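Speaker notes: what the Skata failure taught us about trusting a simulator
Slot: 24 minutes including questions. Slides 1 to 4 only, skip the appendix.

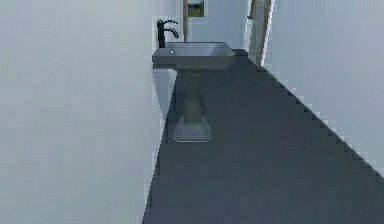
Slide 1. Simulated bathroom, pedestal sink on the left, open door at the far end.

Leave it up while people sit down. Then ask who would let a robot drive through that door. Most hands go up. Mine did too.

Slide 2. The claim
Skata is our navigation software. Ella is the robot that runs it. We gave Skata 4,000 simulated trips through rooms like the one on slide 1, and it passed nearly all of them. The report called it "ready for homes". I signed that report. Say so plainly, don't mumble it.

Slide 3. What happened at Flirnton
First morning in the test flat. Ella went for the bathroom door, clipped the foot of the basin and kept pushing. The bump sensor fired. Skata threw the signal away as noise — in the simulator, a bump that long had always been noise. Someone hit the stop button. The basin cracked and no one was hurt, which was luck.

Pause. Don't make the plumbing joke.

Why didn't we see it coming? Look back at slide 1. Plain dark floor, blank walls, nothing lying about. The base of the sink spreads wider than the column above it, and our collision model used the column. A tidy room and a wrong shape gave us a lovely score.

Slide 4. What Lund wants to do
The Lund team says add more rooms. I'm not convinced. They quote 85 per cent fewer contacts after retraining, but those contacts were counted in the same simulator. Ask what the number is in a real flat. I have asked twice.

My view: bump means stop, wired outside Skata, before Ella goes into another home.

If short of time, drop the Lund figures and keep the stop rule. Questions.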